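Search this forum… Go

Political Memoir and Biography > Editions and Citations
Thread: Pagination mismatch in the governor's wife memoir, hardcover vs. paperback

Posting this here after the old editions thread was locked. Please read the first post before replying.
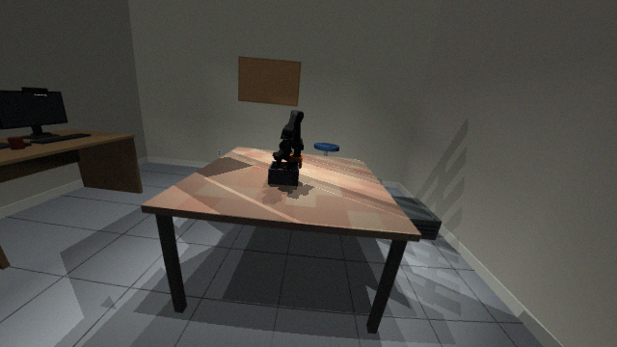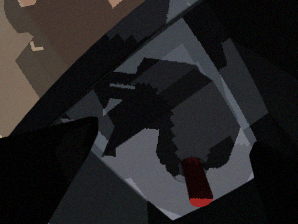
quartoclerk
Section moderator, Editions and Citations

I am checking notes for an article on state first ladies and their literacy programs. One of the main sources is the memoir issued by Natuvar in hardcover and later by Jellov in paperback. The passage on the reading program at Hisonstead is on page 152 of the hardcover. In the paperback the same passage is on page 186.

The trim size is smaller in the paperback, so some drift is expected. The drift is not even, though. Chapter 2 starts on the same page in both. By the middle of the book the paperback is well ahead, and in the last chapters the gap closes again. The copyright page of the paperback says "complete and unabridged" and gives no note of revision.

Questions for anyone who owns both:
Does your paperback have the photo section bound in or dropped?
Is the speech to the teachers' convention printed in full in yours?
Which edition do you cite?

> tallowcase wrote:

I have both. The hardcover has an unnumbered glossy insert. The paperback drops the insert and prints the photos on text stock, and those pages are numbered. That accounts for part of the gap in the middle. It does not account for the gap closing.

My guess is the back matter. The hardcover sets the acknowledgments and the program list as numbered chapters. The paperback moves both to the end in smaller type.

> quartoclerk wrote:

That would change where the book ends. It would not pull the last chapters back into line. The epilogue comes before the acknowledgments in both of mine.

> tallowcase wrote:

Fair. I was looking at the total page count and not at the chapter openings. Withdrawn.

> b_verso wrote:

Look at the convention speech. In the hardcover it is a block quote inside the chapter, set narrow with wide leading. In my paperback it is cut to the opening and closing paragraphs with an ellipsis between. So "unabridged" is wrong, at least for that chapter. I compared it with the transcript Korletey used to hand out when they booked her as a speaker, and the hardcover text matches apart from the greeting.

> oldgalley wrote:

I don't agree that it was cut. My paperback has the whole speech. It is run in as body text with quotation marks, which saves space and is easy to miss when skimming. Check the printing line. Mine is a first printing.

> b_verso wrote:

Mine is a later printing. The number line starts at 4. I did not skim it. The section on school lunches is absent.

> oldgalley wrote:

Then there are two states of the paperback and we are both describing our own copies correctly. I would still not call it an abridgment without something from the publisher. Speeches get pulled for permissions reasons all the time.

> b_verso wrote:

The reason for a cut has no bearing on whether the text was cut. If the words are gone, the edition is abridged.

> quartoclerk wrote:

For citation purposes I side with b_verso. A reader who follows my note to a later paperback and fails to find the lunch section will assume I made it up. Whatever the publisher calls it, the note has to say which printing.

My own paperback is also a first printing, and the speech is there, run in as oldgalley describes. That fits with the gap closing.

> inkandfolio wrote:

Does anyone have the large print or the e-book? The library here has the e-book and it shows locations only. I have been citing by chapter and section heading, which my editor accepts.

> tallowcase wrote:

Chapter and heading works for this book up to the White House luncheon chapter. After that there are no headings for around 30 pages at a stretch in the hardcover. I would add the first few words of the paragraph.

> oldgalley wrote:

Editors vary on that. Mine sends back anything without a page number. Cite the hardcover and be done with it. It is the first edition, it has an index keyed to its own pages, and most county libraries kept it.

> b_verso wrote:

The paperback index is keyed to the hardcover pages in my printing, by the way. The entry for Hisonstead says 152. Go to page 152 in the paperback and you get the chapter on the inauguration.

> quartoclerk wrote:

Confirmed, same in mine. I had missed it. The index was carried over without being reset.

I am changing my notes to the hardcover throughout, with the paperback page in parentheses where the passage appears in a first printing. I wrote to Jellov in November about the copyright page and have had no reply. If anyone has a second or third printing, please post the number line and say whether the lunch section is present.

> inkandfolio wrote:

There is a third printing at the branch across town. I will look at it when it comes back from loan.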